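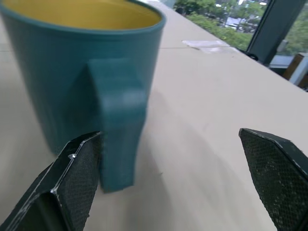
Mugs by the handle — what has it done to your roster?

Trernine Trade Forum > Workplace and Staffing

nayara_a
Posted 2025-04-06

We run a small ceramics packing room for Guimarães. Since November we've had one arm on the handled ware, picking mugs off the bench for the packers. I'm after what other shops have found on the people side. I don't need a sales pitch.

Our numbers: the arm gets through 368 mugs on a normal shift. By hand one person did more than that, but not all day and not without sore wrists. We haven't let anyone go. Two of the packers now spend half their time minding it, and they didn't ask for that.

kiln_side_ronaldo
What's it closing on, the body or the handle? We had nothing but grief with handles at Farbridge. Angular ones were worst. Ours would come in a bit to one side, one finger would touch first and the mug would turn on the bench.

nayara_a
Handle, on the tall ones. The rim is wider than the base so we gave up on the body. It does come in off centre at times. Raíssa can tell from her stool when it's going to bump and she hits pause.

ZHonorato
So you have a skilled packer sitting on a stool watching for a bump. I'd call that a worse job than the one she had. Same pay?

nayara_a
Same pay until last month, now one grade up. It took longer than it should have.

raissa.c
I'm the one on the stool, so I'll answer for myself. My wrists are better. The days are longer in the head, if that makes sense. When I was packing I could talk to Luana across the bench, and now I have to keep my eyes on the arm. I'd still take it over going back to full-time wrapping, but I wouldn't do it five days straight.

ZHonorato
Fair enough, and I'm glad about the wrists. My point stands about the roster though. Nobody should be on watch for a whole shift.

kiln_side_ronaldo
Disagree a bit. Swapping every hour was a mess for us. Each person had their own idea of when to pause it and the count went all over the place. We settled on half shifts and that held.

luana_wraps
Other side of the bench here. What changed for me is the pace. The arm doesn't slow down before lunch. If I fall behind, the mugs bank up and I feel like I'm the one holding up the line. We asked for a pause button on the wrapping side and got it after 19 days of asking.

darkeo_user
We have a Darkeo cell on bowls, 2,000 a week, no handles. Get the breakages written down from day one. We didn't, and when the manager asked if it was better than hand picking we had nothing but opinions.

nayara_a
We do log them, but only since January. Half shifts sounds workable. I'll put it to Raíssa and Luana before the next roster goes up.

raissa.c
Half shifts is a yes from me. Mornings please.

luana_wraps
I wanted mornings.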